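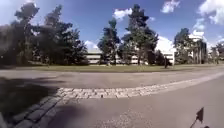
Figure 4.1 A strip of pale granite setts crossing an asphalt pavement.

Chapter 4
Paved Surfaces

Most paved ground is made of more than one material. Asphalt is laid in a single sheet and gives a smooth surface. Setts are small blocks of stone, laid in rows with a seam between each block and the next. Longer stones set side by side make an edge — the kerb.

This chapter covers the choice of stone, the bed under it, and the joint where stone meets asphalt. The exercises use the Bodow site plan, sheet 3.

13 shares
3 comments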